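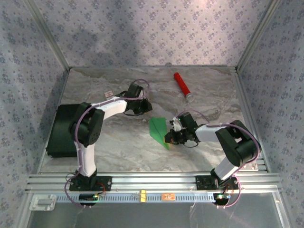
## Ticket 66: right arm stops during open day demo

**Site:** Nedumport, demo table 2
**Opened:** Apr 9, 2020
**Status:** waiting for part

**Problem**

Visitors come in groups of 15. For each group we run the paper airplane program on the two white arms. In the second group the right arm stopped above the floor and did not close its gripper. The left arm continued its program normally. The screen of Nello showed "joint timeout, right".

**What I checked**

- Power to both arms: good. The green light on the right gripper stays on.
- Restart of Nello only: the arm moved again, but the same error came after 30 minutes.
- Purple cable of the right arm: when I bend it near the elbow by hand, the error comes back. I repeated this three times with the same result.
- Speed reduced to 32 percent: no error until the end of the day.

**For the next visit**

1. Please keep the reduced speed until the cable is changed.
2. Start with the green airplane between the grippers, the nose toward the right one.
3. If the error appears, press stop, wait until both arms are still, and only then restart Nello.

Tavwood has the same cable in stock and I have asked for one. The settings from March are saved in the folder "Rengifo", in case somebody needs to go back to them. I will write here when the cable arrives.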